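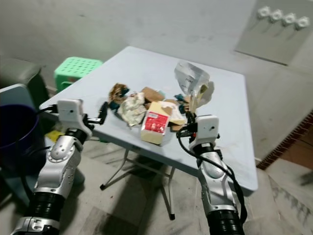

Figure 7.1 Card, crumpled wrapping and a clear plastic bag on a folding table.

Chapter 7
Topsoil: Buying, Storing and Spreading

What this chapter covers
7.1 What topsoil is
7.2 Texture and structure
7.3 Grades on the merchant's list
7.4 Working out how much to order
7.5 Taking delivery
7.6 Stockpiles
7.7 Spreading and settling

Before you start
You should already have read Chapter 5 on setting out levels, and be able to work out the area of a plot from a scale drawing. Chapter 6 dealt with sub-base and hard surfaces. From here to the end of Chapter 9 we are concerned with ground that will be planted.

Words used in this chapter
Bulking: the increase in volume when soil is dug and loosened.
Formation level: the level of the ground before topsoil is placed on it.
Loam: a soil with a fair mix of sand, silt and clay.
Pan: a hard layer that water and roots have trouble getting through.
Screened: passed through a mesh to take out stones and lumps.
Subsoil: the layer under the topsoil, usually paler and with little organic matter in it.

7.1 What topsoil is

Topsoil is the upper layer of the ground, where most roots feed and where dead plant matter is broken down. In an old pasture it may be 300 mm deep. On a hillside it may be a third of that, and on land which has been built over there may be none worth the name.

It has four parts: mineral grains, organic matter, water and air. New workers tend to think only of the first. A soil with plenty of good mineral grains and no air in it will not grow a lawn, and most of the failures described later in this chapter come from squeezing the air out by careless handling.

Subsoil is sometimes sold as "fill" and is useful for making up levels. It should never be mixed with topsoil on site. Once the two have been mixed they cannot be parted again at any sensible cost, and the whole heap has to be treated as the poorer material.

7.2 Texture and structure

Texture means the share of sand, silt and clay in the mineral part. It cannot be changed much by anything done on site. A heavy clay soil stays a clay soil, although compost will make it easier to work.

Structure means the way the grains are held together in crumbs. This can be changed very quickly. A loaded dumper crossing damp loam a few times will flatten the crumbs and leave a pan that takes years of roots and frost to break.

There is a simple field test for texture. Take a piece of soil the size of a walnut, wet it until it is just sticky and work it between finger and thumb.

If it feels gritty and will not hold together in a ball, it is a sand.
If it makes a ball that breaks when pressed, it is a sandy loam.
If it feels smooth and silky, there is a good deal of silt in it.
If it rolls into a thin thread that bends without breaking, and takes a shine when rubbed, it is a clay.

Do the test on samples from several places in the heap. Merchants load from more than one pile, and the soil at the front of a bay is often drier than the soil at the back.

7.3 Grades on the merchant's list

The names used by merchants differ from yard to yard. The list below follows the one used at the Kaczmarczyk yard in Ludville, which is typical of a medium-sized supplier.

As-dug topsoil – stripped and sold without screening. Expect stones, roots and lumps of turf. It is the cheapest grade and is suitable for banks, rough grass and the lower part of deep beds.

Screened topsoil, 20 mm – suited to general planting and to turf. Most garden work uses this grade.

Screened topsoil, 10 mm – for seeded lawns and fine levelling. It handles well when dry and badly when wet.

Blended topsoil – screened soil with green compost mixed in, often at one part compost to three parts soil. Good for shrub beds and vegetables. It sinks more than plain soil as the compost rots down.

Manufactured topsoil – sand or crushed mineral material mixed with compost. Quality varies a great deal. Ask for the test sheet, and check that it refers to the present batch.

For small jobs, soil is also sold bagged. Bagged soil costs several times as much as loose soil for the same volume, but it can be carried through a house and the leftovers can be kept. Note that bags are sold by volume and loose loads usually by weight, so the two prices cannot be compared until one has been converted.

7.4 Working out how much to order

The sum has three steps. Find the area in square metres. Multiply by the finished depth in metres. Then add an allowance for settling.

The usual finished depths are 100 mm for turf, 150 mm for seeded grass and 300 to 450 mm for shrubs. Trees are dealt with in Chapter 9.

Worked example. The playing field at Radville has an area of 4000 square metres and is to be seeded. The finished depth of topsoil is 150 mm.

Finished volume: 4000 x 0.15 = 600 cubic metres.
Allowance for settling, one fifth: 600 x 0.2 = 120 cubic metres.
Loose volume to order: 720 cubic metres.

The merchant sells by the tonne, and gives the weight of this soil when loose as 1.25 tonnes per cubic metre.

Weight to order: 720 x 1.25 = 900 tonnes.

With lorries carrying 20 tonnes each, that makes 45 loads. The number of loads matters as much as the weight. It tells you how long the gate will be busy, how much room is needed for tipping, and whether the access track will stand up to the traffic.

The weight per cubic metre changes with moisture. Soil loaded after a week of rain is heavier, and a buyer who pays by the tonne is then paying for water. On large orders it is worth agreeing to buy by volume, measured in the lorry body.

7.5 Taking delivery

Somebody from the site should be at the gate for every load. Look at the soil before it is tipped. Once it is on the ground it is much harder to refuse.

Check the ticket first. It should show the merchant, the grade, the weight or volume and the place the soil was loaded. On the Radville job, ticket 2244 was made out for 20 mm screened soil and the lorry was carrying as-dug. The foreman, Ryszard Malinowski, turned it back at the gate and wrote the reason across the ticket before signing it. The replacement load came the same afternoon.

Then check the load itself. Reasons for refusing it are:

a sour or oily smell;
grey or blue streaks, which show that the soil has been kept wet and without air;
glass, wire, plaster or brick in more than small traces;
white, fleshy roots of bindweed or couch grass;
any sign of Japanese knotweed, in which case the lorry must not be tipped and the merchant must be told at once.

Keep a sample from the first load in a clean, labelled tub. If a later load looks different, set the two side by side in daylight.

7.6 Stockpiles

Soil should go straight to its final place if it can. Where it has to be stored, choose firm, well-drained ground away from the site traffic and clear of the spread of any tree. Strip the turf first, or the heap will sit on a slimy layer that gets scooped up with the last few buckets.

Keep heaps of topsoil no higher than 2 metres. In taller heaps the weight presses the air out of the lower part. Build the heap from one side with the machine standing on the ground, and do not let it climb onto the soil already placed.

A heap which will stand for a few weeks can be left with a smooth, sloping top so that rain runs off. One which will stand from September through to spring should be sown with grass or clover. The roots hold the surface together and keep weeds down. At Sesoseck two heaps were left bare over a winter, and both were thick with dock and thistle by the time the beds were ready.

Put a board on each heap giving the grade and where it is to be used.

7.7 Spreading and settling

Before any topsoil goes down, the formation must be loosened. Rip or fork it to a depth of 150 mm, working across the slope, and pick out stones, timber and wire. Skipping this stage is the most common cause of waterlogged lawns on new plots.

Spread only when the soil is dry enough to crumble in the hand. Start at the point furthest from the gate and work backwards, so that nothing has to drive over finished ground. Place deep beds in layers of 150 mm and firm each one lightly by treading or with the back of the bucket. A vibrating plate must not be used.

Leave the surface 25 mm above the finished level for plain soil and 40 mm for blended soil. Rake it in two directions. If the programme allows, let it stand through a few good falls of rain before the final raking, then fill any hollows with soil of the same grade.

Exercise 7A

1. A lawn measuring 60 square metres is to be turfed on 100 mm of topsoil. Find the loose volume to order, with an allowance of one fifth for settling.

2. Carry out the finger test on soil from three different places. Write down the texture of each and where it was taken from.

3. Get price lists from two merchants. For each, work out the cost of one cubic metre of 20 mm screened soil, loose and bagged, delivered to the same address.

The next section looks at soil test sheets and how to read them.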